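4. Placing and leveling your Trivitley side table

Read this section before you put any weight on the table. Leveling takes 5 minutes with the wrench from parts bag C. If you have the tall model, have a second person steady the top during steps 4 through 7.

4.1 Choosing a spot

1. Pick a spot on a hard floor. On thick carpet the feet sink unevenly and will need to be set again after the first week.
2. Leave a gap between the table and the wall so you can reach the rear feet with the wrench.
3. Keep the table away from heating vents and radiators. Warm, dry air can open the joints where the legs meet the top.

Note: Wood floors in older homes often slope toward the middle of the room. Check the level again each time you move the table, even by a short distance.

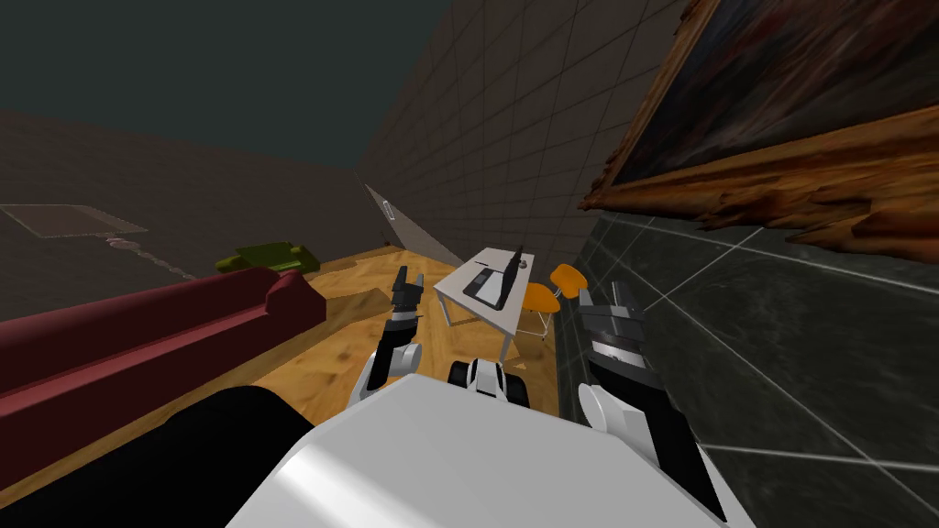 4.2 Setting the feet

4. Set the table in place and press down on each corner in turn. If the table rocks, note which corner lifts.
5. Turn the foot under that corner counterclockwise until it touches the floor. Use your fingers only at this stage.
6. Lay a bubble level across the top, first side to side and then front to back. Raise the low side with the wrench, a half turn at a time.
7. When the bubble is centered both ways, hold each foot still and tighten its lock nut against the leg.
8. Press on the corners again. If there is still movement, loosen the lock nuts and go back to step 5.

Caution: Do not unscrew a foot past the red line on the thread. A foot set too long can bend or pull out when the table is moved. If the floor is so uneven that you reach the red line, use the Jutura floor shims (sold separately) under the foot.

Caution: Lift the table to move it. Dragging it will damage the feet and may scratch the floor.

4.3 Felt pads

9. Wipe the bottom of each foot with a dry cloth.
10. Tilt the table and press one felt pad onto each foot. Hold for a slow count of ten.
11. Lower the table and wait overnight before loading it.

Replace the pads when the felt is worn flat or has picked up grit. Pads are not covered by the warranty.

4.4 Load limits

The top holds up to 100 pounds, spread evenly. The tall model with the Egger cross brace fitted holds 130 pounds. Do not sit or stand on either model.

If a foot or lock nut is missing, write to Nestor Dela Peña in the parts department and give the number printed on the underside of the top. Replacement feet for tables bought before 12/7/24 use a different thread, so include a copy of your receipt.

Go to section 5 to attach the drawer.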